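Hand-held gripper fingers slip on smooth cups, what should I line them with?
Asked by Setsuko Mizuno, Mar 2, 2024

Hi everyone! I'm building a pair of hand-held grippers at the shared workshop in Prumley, mostly from printed parts, and I've been having so much fun with them (my family is a bit tired of hearing about it). The fingers are plain black plastic and they close nicely, but anything smooth and round wants to slide out as soon as I lift. I've tried sanding the inner faces and it made no difference that I could feel. Should I glue something on, or print new fingers in a softer material? I'd rather not start over if I can help it.

Answer by Orvokki Turunen

Rubber bands. Works fine.

Answer by Bernadette Obi

Oh, I do sympathize, I went through a whole November of this! Please don't reprint yet. Get a sheet of thin silicone, 2 mm if you can find it, and stick a pad on each inner face with contact glue. Wipe the plastic with alcohol first and leave the glue overnight, longer than you want to. Rubber bands will get you through an afternoon, but mine rolled up at the edges and drove me up the wall.

Do your testing over a table you don't mind scratching, and start with small cups before you go anywhere near a full place setting. My own setup, and the bare wood from one gripper's side:
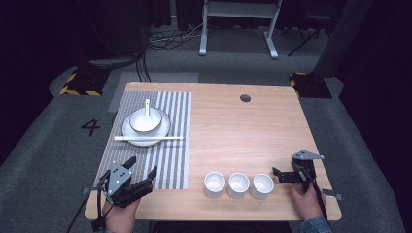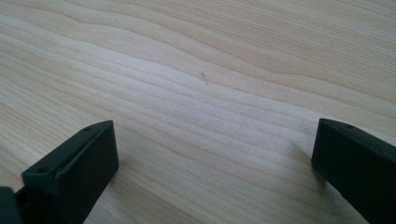
The other thing I'd check is whether your fingers meet square. If one leans even a little, the pad only touches along one edge and a round cup will twist right out, however sticky the lining is. Close them slowly on a strip of paper and tug it at the top and then at the bottom. If it pulls free at one end, loosen the finger screws, squeeze the fingers flat together and tighten them again while they're closed. I had to do mine twice, and a friend at the Brilcombe workshop ended up putting a sliver of card behind one of hers, so don't feel bad if it takes a few goes. Do write back and tell us how you get on!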